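How do you buy a robot arm?

Hello again! Last time I told you about the different jobs robots do. Lots of you wrote in to ask the same thing: can you just go to a shop and buy one? Well, sort of. I help plan what our workshop at Stemlow buys, so I get to do the shopping, and it's a lot more like planning a birthday party than you'd think. (There is a list. There is always a list.)

Start with the job

Before I look at a single price, I write down what we want the robot to do. Pick up small blocks? Stir paint? Carry heavy boxes? An arm that's brilliant at lifting boxes might be hopeless with a pencil, and a big strong one costs far more than a little one. Our job was picking up small things from a table and putting them down somewhere else, so we wanted a small arm with gentle fingers.

The arm is only the beginning

Now comes the part that caught me out the first time. Have you ever opened a toy and found that the batteries weren't in the box? Robots can be like that! An arm often comes with nothing on the end of it, so you choose the "hand" separately. That's called a gripper. Then you might want a camera so the robot can see what it's reaching for, and a bracket to hold the camera on, and screws to hold the bracket on, and a cable to carry the pictures back to the computer.

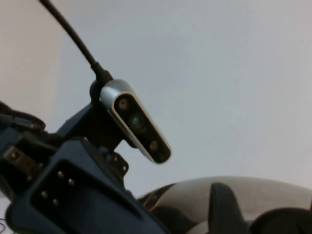
I had 3000 pounds to spend on all the extra bits, and I thought that was loads. The camera I liked best, from a company called Kekana, was 670 pounds. Then I added the gripper, and the money started to shrink very quickly -- a bit like pocket money at the seaside.

Some cameras have more than one lens, by the way. You have two eyes, and your brain uses both of them to work out how far away your sandwich is. A depth camera helps a robot judge distances too, and you usually pay more for one than for a plain camera. I decided ours was worth it, and then I crossed something else off the list to make up for it. Goodbye, fancy rolling table!

Which fingers?

Grippers come in all sorts of shapes. Some have two fingers that squeeze together, some have more, and some use suction, like a plunger. I asked two companies, Zanent and Kanen, to tell me their prices. When a company writes its price down for you, it's called a quote, and I always get more than one. Kanen was cheaper but we'd have had to wait 16 weeks. Sixteen! We wanted to start in February, so I went with Zanent.

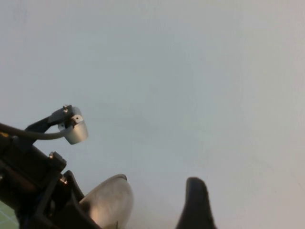

An open gripper. The gap between the fingers tells you what size of thing will fit.

Measure the things you want to pick up before you choose. I went round our workshop with a ruler one Friday, measuring everything from sponges to mugs, and I got some funny looks.

Keep a bit back

I never spend all the money at once. Cables wear out, screws roll under cupboards, and finger tips get scratched. So I leave some in the pot for spares.

Have a go yourself

Think of a job you'd like a robot to do in your bedroom or your classroom. Write the job at the top of a piece of paper, then list every single thing the robot would need. What sort of hand? Does it need to see? Where would it plug in? Now pretend you can only afford half of your list, and decide what stays. Send me your lists -- I'd love to see what you crossed out!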